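Rosia grip comparison: README

Status: working notes plus data. Read "What we don't trust" before you plot anything.

Contents

episodes/ one folder per grasp attempt, wrist video and joint log
labels.csv outcome per attempt, entered by hand
calib/ wrist camera calibration, two versions (see below)
notes/ bench notes, unedited

What it is

Rosia is a side-by-side test of two parallel-jaw finger sets on the same arm, with the same controller and the same wrist camera. One set is the stiff black pair that we already used on the Prilness bench. The other is the soft-tipped pair from Başaran, which was sold to us on the promise that it would "handle any produce". We wanted to see how far that claim goes once the produce is sitting in a basket with a rough floor and other fruit in the way.

There are 1220 attempts in total. Of these, 575 use the stiff fingers and the rest use the soft ones. The split is uneven because the soft tips were away being replaced for part of October and we carried on without them. We have not thrown out episodes to make the two sides match. If you want a balanced set, draw your own and say how you did it.

Each attempt starts with the jaw open above the basket and ends when the arm reaches the drop point or the controller gives up. The time limit is 18 seconds. An attempt that runs out of time is labelled "timeout" even if the fruit is in the jaw at that moment, which flatters neither set but does hurt the slower one more.

The wrist camera sits close to the fingers and looks past them into the basket. Focus is fixed. Whatever lies between the fingertips tends to be sharp and its neighbours are often soft, so anyone planning to train a fruit detector on these clips should look at a few dozen first.
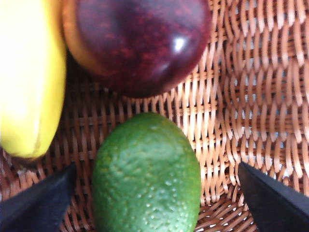 Wrist view, jaw open on either side of the lime, with the apple and banana out of focus behind.

Limes gave us the most arguments. A lime is small enough that the jaw has to go down close to the weave, and a fingertip that touches the cane can drag the whole basket. The joint log shows this as a sideways load before closing. Rimantas Vanags labelled these as "contact, basket" and Nermin Çetinkaya labelled the same thing "miss" for the first 12 sessions. We went back and changed hers to match his, but only where the video was clear. The original label is kept in the column label_raw.

What we don't trust

Grip force. The figure in the log is worked out from motor current and drifts as the gripper warms up. It is good enough to tell closed from open. We would not use it to claim that one finger set is gentler than the other, and we would be wary of anyone who does.

Bruising. We tried scoring it by eye and gave up. The column is still there, mostly blank.

The early calibration. The camera bracket was knocked on a Tuesday and we noticed two sessions later. calib/v1 is right for everything before that and calib/v2 for everything after the refit. The sessions in between are flagged and have no good calibration at all.

Any headline number. The soft tips have a higher success rate overall. They were also run later, by people who had got better at placing the basket – so we don't know how much of the gap belongs to the rubber. A proper answer needs the two sets swapped at random within a session, and we didn't do that.

Things it won't tell you

Nothing here covers wet fruit, leaves, bags or a full basket. There is one arm, one bench and one kind of basket. The Grenuria controller was left on its default settings apart from the closing speed, and a different tune might well reorder the results.

Known faults

Some joint logs stop a moment before the video does. The timestamps are still aligned at the start.
The column fruit_id was reused when a fruit was replaced. Pair it with the session number.
Spelling in notes/ is what it is.

Corrections to labels are welcome. Send the episode number and what you think happened, and Rimantas will look at the clip again.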